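Ticket 591: Siren group B late activation, Ledberg sector
Status: Resolved, monitoring
Opened by: Štěpánka Kuruc, duty desk
Assigned to: Vlastimil Hubáček
Component: Presari dispatch server, radio gateway

Summary
During the 2020-12-26 wind event the tornado warning for the Ledberg sector went out to phones on time. Siren group A sounded within 4 seconds of release. Group B (7 sites, including the school and the grain elevator) sounded 6 minutes late. No operator error found. Manual release from the desk was attempted twice and returned "accepted" both times.

Log

16:42 Warning polygon received from feed. Presari parsed it and matched both siren groups.
16:43 Release. Group A acknowledged. Group B shows "queued".
16:45 Štěpánka sent manual release to group B. Console says accepted. No acknowledgment from the field.
16:47 Second manual release. Same result. Fire station called by phone and asked to run its local switch. They were already on a call.
16:49 Group B acknowledged all sites. Three activations were stacked in the queue, so the sirens ran three cycles back to back.
17:20 Ticket opened. Severity 1.

Vlastimil, first pass
Checked power and batteries at all group B sites. Voltage normal, no brownout recorded. Radio path to the Hemmin repeater was up the whole time, signal level steady. That rules out the mast, which was my first guess given the wind. Gateway log has a gap from 16:43:10 to 16:49:02 and then everything at once.

Zdislava Vaněk, server side
The gateway was holding its send queue. Queue limit is 2,000 messages. At release time it held 1,875, nearly all of them wind sensor readings from the Skesavau stations, which switch to fast reporting above a set gust speed. Siren commands are supposed to skip ahead of sensor traffic. Group A did. Group B did not.
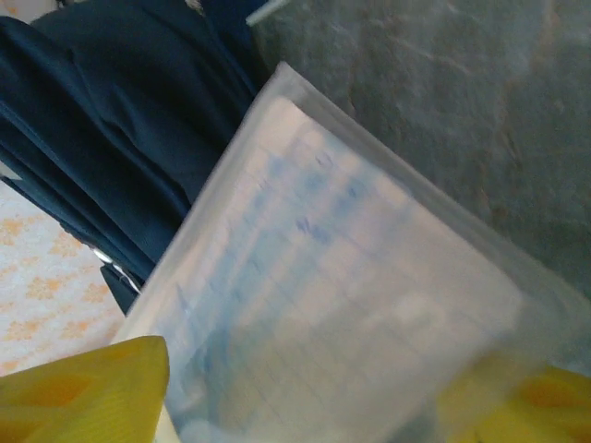
Compared the two group records. Group A has priority 1. Group B has a blank priority field, and the gateway reads blank as lowest. The field was blanked in March when group B was rebuilt after the site renumbering. The import tool drops the column if the header has a trailing space — confirmed by running the same file on the test server.

Question from Miroslava Sokol
Why did the monthly tests pass? We have group B sounding on schedule every time.

Zdislava
Monthly tests run in calm weather with the queue close to empty. Lowest priority still goes out right away if there is nothing ahead of it.

Fix applied
1. Set priority 1 on group B by hand. Saved, reloaded, read back from the gateway.
2. Import now rejects any siren group with a blank priority.
3. Gateway default for blank changed from lowest to highest for siren commands only.
4. Duplicate manual releases inside a 10 minute window now collapse into one.

Verification
Loaded the test queue with simulated sensor traffic to the same level as the event. Group B released in 3 seconds. Repeated with the queue full, same result. Live silent test on all group B sites passed.

Still open
Console text "accepted" only means the server took the command. Duty desk reads it as "sounding". Zübeyde Başaran has the wording change — proposed "sent, waiting for site". Separate ticket for the fire station backup call procedure, owner Miroslava.

Leave this one in monitoring until the next high wind day, then close.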